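Laborbuch Zweiarmstation, November, Eintrag Nachmittag

Aufgabe: Gegenstände in den Korb legen und wieder herausnehmen. Protokoll: Tania. Am Leitgerät: Gayan, später Fathima.
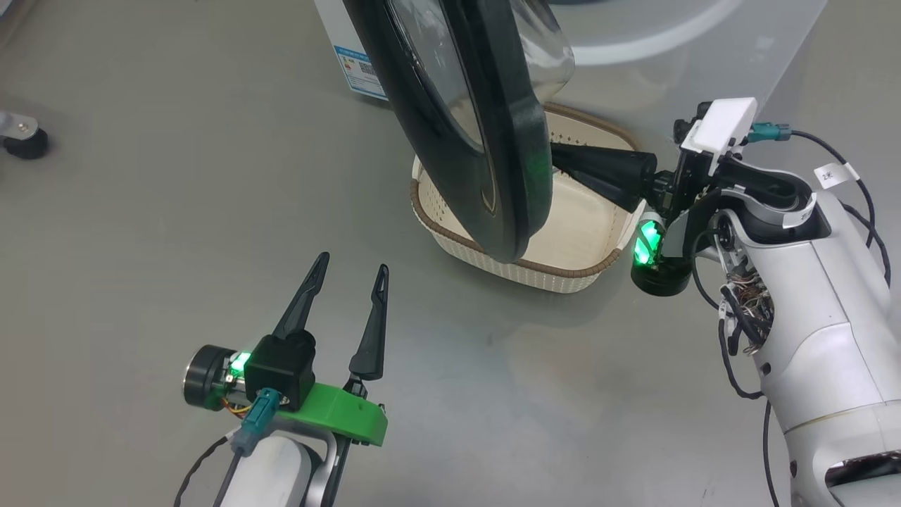

Ziel für heute waren 200 brauchbare Durchgänge für den Datensatz Pevska. Den Satz vom Vormittag habe ich nicht mitgerechnet, der lief noch mit der alten Greiferkalibrierung und liegt in einem eigenen Ordner. Imtiaz will ihn behalten, falls wir irgendwann den Einfluss der Kalibrierung vergleichen. Zum Training geht er vorerst nicht.

13:10. Beide Arme in Grundstellung, Nullpunkte geprüft. Rechts in Ordnung. Links beim Schließen wieder ein kleiner Versatz, im Treiber korrigiert und den Wert in die Stationsdatei geschrieben. Wer die Greifer abschraubt, bitte dort nachtragen und nicht nur im Chat melden.

13:25. Erste Durchgänge mit Gayan. Er greift die großen Teile durchgehend am Rand, das ist auch so abgesprochen. Die flachen Seiten sind für zwei Finger zu glatt, und ein Modell, das beide Griffe durcheinander sieht, hat uns bei Dravonik schon einmal wochenlang beschäftigt. Durchgänge mit Griff an der Fläche werden deshalb markiert und beim Export ausgelassen.

Zur Haltung: Teil aufrecht über den Korb bringen, kurz stehen lassen, dann kippen und absenken. Die kurze Pause hilft beim Zerlegen in Abschnitte. Gayan macht sie zu lang, Fathima fast gar nicht. Wir haben uns auf einen Schlag des Metronoms geeinigt, das auf dem Bedienrechner läuft. Nervt, aber die Kurven sehen danach deutlich gleichmäßiger aus.

14:05. Abbruch nach einem Verbindungsfehler am rechten Greifer. Stecker abgezogen, neu gesteckt, lief wieder. Ob es am Stecker lag oder am Bus, weiß ich nicht. Im Log steht nur die Zeitüberschreitung. Falls das noch einmal kommt, bitte die Uhrzeit notieren, dann kann Imtiaz die Rohdaten des Busses danebenlegen. Der offene Kabelstrang am rechten Handgelenk steht weiter auf der Liste. Beim Drehen nach außen bleibe ich bis zur Reparatur unter dem halben Gelenkweg, das gilt auch für alle anderen.

14:20. Wechsel zu Fathima. Sie arbeitet schneller und korrigiert weniger, dafür fährt sie den linken Arm früher an. In der Auswertung muss man darauf achten, dass der linke Arm bei ihr schon unterwegs ist, während der rechte noch hält. Als Fehler zähle ich das nicht. Barbara möchte gerade solche Überlappungen haben, weil die Policy bisher einen Arm nach dem anderen bewegt und dazwischen sekundenlang nichts tut.

Korbposition: alle paar Durchgänge verschoben und leicht gedreht, immer innerhalb der markierten Fläche in der Software. Bisher stand er zu oft an derselben Stelle. Imtiaz hat die Verteilung aus dem letzten Satz geplottet, das war praktisch ein Punkt mit etwas Rauschen. Jetzt gibt das Skript vor jedem Durchgang eine Zielposition aus, und wer am Tisch sitzt, schiebt danach von Hand. Auf den Zentimeter kommt es dabei nicht an.

15:00. Zwischenstand und Durchsicht. Aussortiert wurden 18 Durchgänge. Die meisten davon wegen Abrutschen kurz vor dem Absenken, ein paar wegen einer Hand im Bild der Kopfkamera. Bei 2 ist die Kamera des linken Handgelenks ausgefallen, die restlichen Kanäle sind vollständig. Die habe ich gesondert abgelegt, vielleicht taugen sie noch für Tests mit fehlender Ansicht.

Abgerutschte Griffe mit anschließendem Nachgreifen bleiben drin, sofern das Teil am Ende im Korb liegt. Dazu gab es Diskussion. Gayan hätte lieber nur saubere Läufe. Barbara und ich sind dafür, die Korrekturen zu behalten, sie bekommen das Kennzeichen „recovery“ und lassen sich beim Training an- und abschalten. Entscheidung erst nach dem ersten Vergleich.

15:40. Licht draußen wird schwächer, Deckenlampe an. Belichtung der Kopfkamera war noch auf Automatik, das erklärt die Helligkeitssprünge in den früheren Läufen. Jetzt fest eingestellt, Wert steht in der Stationsdatei. Die früheren Läufe bleiben trotzdem im Satz, die Sprünge sind klein.

16:30. 200 erreicht, Aufnahme beendet. Kopie auf den Server Gilani läuft. Prüfsummen mache ich, wenn sie durch ist, vorher bitte nichts auf der lokalen Platte löschen.

Offen:
Kabelstrang am rechten Handgelenk sichern (Imtiaz)
Fingerspitzen links auf Spiel prüfen, Ersatz liegt bei Harotance zur Abholung (Gayan)
Textbeschreibungen der Aufgabe vereinheitlichen, im Moment stehen „Korb“, „Box“ und „basket“ durcheinander in den Metadaten (ich)
Erster Trainingslauf mit und ohne „recovery“ (Barbara)
Metronom leiser

Nächster Aufbau: gleiche Station, gleicher Korb, kleinere Teile. Fathima sucht welche zusammen, bitte nichts Spiegelndes.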